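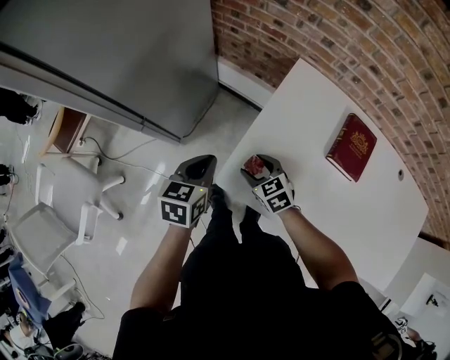
Saturday - Dodley lock-ups, day two

In at nine, kettle on, exhibits out of the store by quarter past. Still on the padlocks from the Dodley lock-up burglaries, and I'm writing this up as I go so I don't end up doing what I did in March and trying to remember it all on a Monday.

Recap for anyone picking this up: 3 padlocks, all Vurkeck, all forced, from three different garages in the same row. The officer in the case wants to know whether one tool did the lot. The man they arrested had a flat pry bar and a big old screwdriver in his boot, and he says he uses them for fencing. He may well do! The marks don't care either way.

Padlock A is lovely. Clear drag lines on the body just under the shackle, plenty to work with. B is all right. C is horrible - somebody had a go at it with a hammer as well, and most of what I'd want is squashed flat. I spent far too long on C yesterday and I'm not going back to it until A and B are finished.
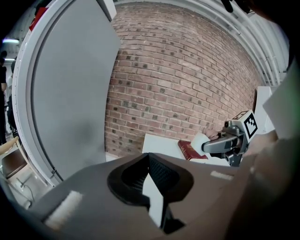 The brick wall, Saturday.

Test marks. I made them in lead sheet first and then in offcuts of brass, pushing the pry bar at 45 degrees and then steeper, at 80. The 45 set is no use at all against A, the spacing is wrong all the way across. The 80 set is much closer. I got quite excited for ten minutes and then found I had the sheet turned round, so I did it again the right way and it was still close, just less close than I'd thought. Grrr.

Casts came out well apart from the first one, which had a bubble right across the bit that mattered. New tub of compound from Reisinger sets faster than the old one and I got caught out. Please mix small amounts and have the exhibit ready before you start. I've written it on the lid too.
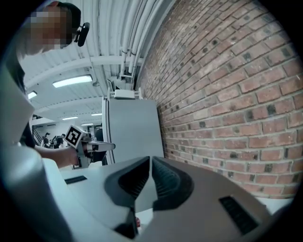

The screwdriver is the one I keep coming back to. It's been reground at some point, badly, on one side only, and that's left a set of coarse scratches near the edge that ought to show up in anything it was dragged across. The trouble is the other side, where it's worn. Think of the pale grey finger in the photo with its slightly rounded tip: the worn corner goes off in the same sort of way, so it slides where a crisp one would dig in. On padlock B there's a mark that starts faint and gets deeper towards the middle, and I could believe that corner made it. I'm not writing it down as more than that yet.

Lorenz Wallner had a look at A and B blind, without my notes. He picked the same area on A that I did, and on B he went for a mark I'd ignored completely. He's right to, it's better than mine. Photographed it under exhibit 481 with the scale in and the light from the left, then again with the light from the right.

Stusow rang at two asking for a result by the end of the day. Told them no. They can have "pry bar not excluded on A" over the phone if they like, but nothing in writing before the second check.

To do: brass tests with the screwdriver, both faces. Recast A. Ask Vurkeck if the body coating changed between batches, as A looks thicker than the other two. Then C, if I must.

Exhibits resealed and back in the store at 16:20, signed over.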